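How to Sort and Put Away Bead Bracelets Without Buying a System

Search for jewelry storage and you will be sold a velvet tray, a rotating stand and a set of labeled drawers before you have read a word about bracelets. I have tried most of it. The stand from Virnitz tipped over when one side was heavier than the other, and the drawers were too shallow for anything with a charm on it. What follows is the method I ended up with, which uses things you probably own. It takes one evening, and I make no claim that it will change your life.

This page deals with beaded bracelets on elastic or cord. Chains tangle differently and need their own treatment.

What you need

A large flat surface, with a bed being the easiest
Something to cover it
A can, jar or other straight-sided container without a lid
A soft dry cloth
Small paper envelopes or zip bags
A pencil

Step 1. Cover the surface

Most guides tell you to work on a towel. I don't see why. Beads sink into the pile, charms catch in the loops, and a seed bead that drops off is gone until the next wash. A smooth plastic table cover does better. If you use one on a bed, pull it fairly tight, though it will wrinkle again as soon as you lean on it. A loud pattern is a nuisance when you are looking for small clear beads, so pick a plain one if you have the choice.

Keep your container on the cover where you can reach it. On a mattress it will lean toward you when you kneel, so choose something with a wide base.

Step 2. Lay everything out

Take the bracelets out by hand, one at a time. Tipping the whole box out is quicker and is how charms get bent. Set each bracelet down in its own loose loop with a gap before the next one. If two are hooked together, leave them hooked for now and deal with them last.

Step 3. Check the cord

Here I disagree with almost everyone. The usual advice is to stretch each bracelet hard and see if it holds. All that proves is that it held until you pulled it. Pinch a short run of beads between your finger and thumb instead, lift gently, and look at the gaps between them. Fuzzy or flattened elastic needs replacing. So does a gap that stays open after you put the bracelet down. Work your way around until you reach the knot, and check that as well.

Imogen Rudd restrings jewelry for a shop in Prerkham, and she told me that most of the broken bracelets she gets have failed right beside the knot. I can't vouch for that beyond my own drawer, where it was true of every one that broke.

Step 4. Wipe, and don't soak

A dry cloth is enough for glass and plastic beads. A slightly damp one is fine for sticky spots. Skip the baking soda paste. Skip the "jewelry bath" too, especially for pearls, imitation pearls and anything plated. I left a plated charm in a Drimuton cleaning solution for 60 seconds, as instructed, and it came out duller than it went in.

Step 5. Sort by how they behave

Sorting by color looks good in a photograph and does nothing for you at seven in the morning. I use these groups:

Plain loops, all beads and no attachments. They can share a container.
Loops with charms or clusters. Each gets its own envelope, because charms scratch smooth beads and snag other cords.
Repairs. Into a bag with any loose beads, pencil note on the outside.
The ones you never wear. Be strict. I had 13 of these and kept two.

Step 6. Put them away

Plain loops go flat in the can, one on top of another, with the ones you wear most added last. A tall can looks efficient, but you'll be digging to the bottom of it every time, so stop at half full. If the inside has a rough seam or a sharp rim, line it with a strip of cloth.

Don't hang elastic bracelets on a hook. People say the weight is too small to matter. With light plastic beads they may be right, but I had a heavy glass one go slack over a summer on a hook, and I haven't repeated the experiment.

Envelopes stand upright in a shoebox. Keep the box out of direct sun and away from the radiator.

How often to do this

Colin Rowbotham, who reads these pages before they go up, does his wife's collection every June. I do mine when I can't find something. I have seen no evidence that a monthly routine helps anyone except the people who sell trays. 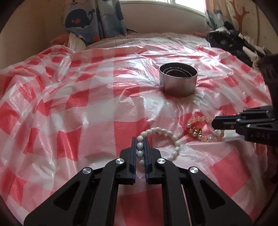
Can a bracelet with charms go in the same container as plain ones?

It's better kept by itself. Charms catch on other cords and can scratch smooth beads, so put that bracelet in a small envelope or bag. If you only have the one container, bag the charm bracelet first and lay it on top of the rest.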